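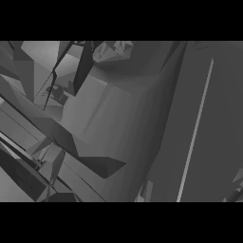 *Sim view, close range, greyscale render.*

**1/** Teleop in the Plivurby sim this month: 11 demos kept, 2 thrown out. Both rejects came from me steering by a view like this one. Flat grey facets, no shadow to judge depth by.

**2/** The pale slanted line on the dark surface is the only thing I'd trust as a reference.

**3/** Each demo is resampled to 3000 steps before training. Pauses stay in. Trimming them taught the policy to rush the approach.

**4/** Next: same task by hand guiding on the real arm at Flornudden, 10 demos, same start poses.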